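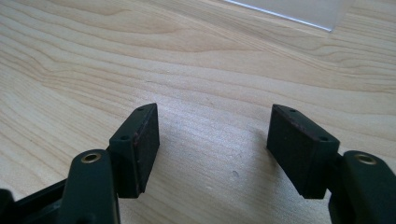 Publicado por margem_larga em Romance histórico, quarta-feira, 3 respostas

Edição de bolso de "O Inverno em Fokside" é texto integral ou cortado?

Comecei a ler a série Fokside pela edição de bolso da Brurositz, comprada num sebo. O primeiro volume tem 245 páginas e achei a leitura boa até o capítulo em que a viúva chega à propriedade com os dois enteados. Dali em diante a história parece dar saltos. Num capítulo ela não suporta o administrador, no seguinte os dois já conversam como se tivessem passado semanas juntos. Também tem uma carta que todo mundo menciona no fim do livro e que eu não me lembro de ter lido. Voltei para procurar e não encontrei.

Na página de créditos está escrito "tradução revista para esta edição" e mais nada. Não aparece "texto integral" nem "versão condensada". A capa diz que é o volume 1 de uma coleção de 26, mas essa numeração é da coleção de bolso, que mistura várias séries.

Queria saber duas coisas. Primeiro, se essa edição é cortada. Segundo, se vale a pena procurar a edição antiga da Brunora, que vi anunciada mais cara, ou se é o mesmo texto com outra capa. Não leio bem em inglês, então o original não me serve.

Se puderem responder sem contar o final do volume 2, agradeço. Já estou com ele aqui na estante.

capitulo_solto

É cortada sim. Todas de bolso são. Compra a outra.

papel_de_seda

A resposta de cima generaliza demais. A coleção de bolso da Brurositz tem volumes integrais e volumes condensados, e eles não avisam na capa. No caso da série Fokside, pelo que comparei, os volumes 1 e 2 foram condensados e os outros saíram inteiros. São 6 volumes no total, e a diferença de tamanho entre o segundo e o terceiro já levanta suspeita, mesmo com a letra igual.

Tenho as duas edições do volume 1. O que falta na de bolso:

O capítulo da feira, que fica entre a chegada da viúva e o jantar na casa do pastor. É nele que ela e o administrador passam o dia presos na estrada por causa de uma roda quebrada. Sem esse capítulo a mudança de tom entre os dois fica sem explicação, e acho que foi isso que você notou.

A carta do irmão. Na edição da Brunora ela vem inteira, em duas páginas e meia, logo depois do incêndio no celeiro. Na de bolso ficou uma frase dizendo que ela recebeu notícias do irmão, e no final os personagens continuam citando a carta como se o leitor a conhecesse.

Quase todas as cenas com a cozinheira. Essas não fazem falta para o enredo principal, mas a cozinheira volta como personagem importante no volume 4 e, para quem leu a versão de bolso, ela surge do nada.

Há também cortes pequenos, de parágrafo, principalmente em descrição de viagem e de roupa. Não marquei todos. As cenas de amor estão iguais nas duas edições, se isso interessa a alguém.

Sobre a tradução: a da Brunora é mais antiga e trata todo mundo por "vós" nas cenas formais, o que cansa um pouco. A de bolso passou tudo para "o senhor" e "a senhora". A frase "tradução revista" deve se referir a essa troca. Eu prefiro o texto revisto, mas prefiro mais ainda ter o livro completo.

Minha sugestão é ler o volume 1 na edição da Brunora. O volume 2 dá para ler na de bolso mesmo, os cortes ali são menores e não atrapalham. Do terceiro em diante tanto faz.

Cuidado só com a numeração na hora de comprar. A Brunora publicou antes um conto longo que se passa na mesma propriedade e chamou de volume 1 na lombada. Confira o título. Se for "A Herdeira de Ahonen", é o conto, que pode ser lido depois de tudo.

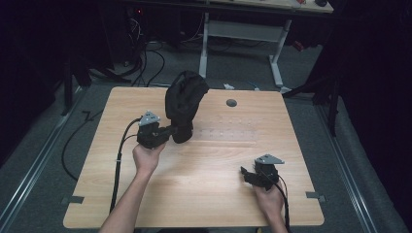
Preciso ler "A Herdeira de Ahonen" antes do volume 3?
Pode deixar para o fim. O conto se passa uma geração antes e os personagens dele são só mencionados de passagem nos romances.

lombada_azul

Complementando a resposta de papel_de_seda. Existe uma terceira opção, que é a edição em volume duplo, também da Brunora, com os dois primeiros romances juntos. O texto é o mesmo da edição antiga, com o capítulo da feira e a carta. A letra é pequena e a margem interna é apertada, mas costuma sair mais barato do que comprar os dois separados. Tive um exemplar e a lombada abriu na segunda leitura, então olhe bem as fotos do anúncio antes de pagar.

Discordo de uma coisa. Os cortes do volume 2 atrapalham um pouco. Sumiu uma conversa entre os enteados, no estábulo, que prepara o que o mais velho faz no volume 5. Não vou dizer o que é. Dá para acompanhar sem ela, só que a decisão dele parece repentina.

Para saber se um volume de bolso é integral, olhe o número de capítulos e compare com o índice de alguma outra edição. Nos condensados eles renumeraram os capítulos para não deixar buraco, por isso a sequência parece certa quando se folheia. No volume 1 a diferença é de 3 capítulos.

margem_larga

Obrigado aos que responderam. Era mesmo a parte da estrada que me fazia falta. Encontrei o volume duplo num sebo daqui e pedi para separarem. Vou reler o primeiro desde o começo e deixar o volume 2 de bolso para troca, se alguém quiser é só mandar mensagem pelo perfil. A capa está com uma dobra no canto e o miolo está limpo.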